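Recording day for the sweeping task

Sat 11 April

I spent most of today at the bench in Botonmont recording episodes for the sweeping task, and I want to write down what changed before I forget it.

The task is simple to say. There are short red cylinders on a board, and the arm has to push them through the gap in the front rails so they fall into the gray tray. It uses a green T-shaped tool with a brown block on the end that the gripper can hold on to. A person could do it in a few seconds without thinking. I drive the arm by hand with a controller, Kurnadex records the joints and the video, and the policy trains on that later.

My first set of recordings, from September, was bad. I only kept the runs where everything went well, and I started nearly all of them with the cylinders in one neat heap behind the gap. The policy I trained on those could clear a neat heap. If one cylinder got away to the side, it went on sweeping the place where the heap used to be. I watched it do that for a whole evening and then deleted the set.

For this round, which I am calling Atska so the folders don't get mixed up, I wrote some rules and taped them to the wall.

Dump the cylinders, don't place them. I had been straightening them out without noticing.

Start with the heap split at least two ways in some of the episodes, and leave a stray somewhere inconvenient.

If I miss a cylinder, I go back for it in the same episode and keep the recording. I want the misses in there along with the recovery.

No stopping to think with the tool in midair. Long pauses were a real problem in the old data. The policy learned to pause too, and then it had no reason to start again. If I have to stop for more than five seconds I throw the episode out.

The strays are the hard part. With a large group you can come at it from almost any direction and something useful happens. With a single cylinder the crossbar has to line up, and if the push is off center the cylinder slides off one end of the bar and you have to come around again. I practiced that part for a while with the recorder off.

I also changed how I end an episode. I used to stop as soon as the last cylinder went over the edge. Now I bring the tool back to the middle of the board and hold it there for three seconds, so there is a clear finish to learn from.

Kurnadex crashed twice, both times while saving, and I lost the episode each time. I have turned off the live preview and it has behaved since then. The other delay was the board, which kept creeping backward when I pushed down too hard. The Holzer clamps I ordered haven't come yet, so I checked its position between episodes and nudged it back when it needed it.

Training runs overnight. I'll test it with strays first this time.
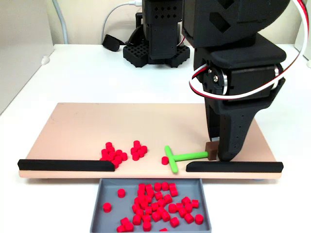

Category: Robot arm / Data collection

Most of the cylinders are in the tray, with two groups and a single one still up on the board. Those singles take me longer than the rest of the episode put together, and I would like more of them in the next batch.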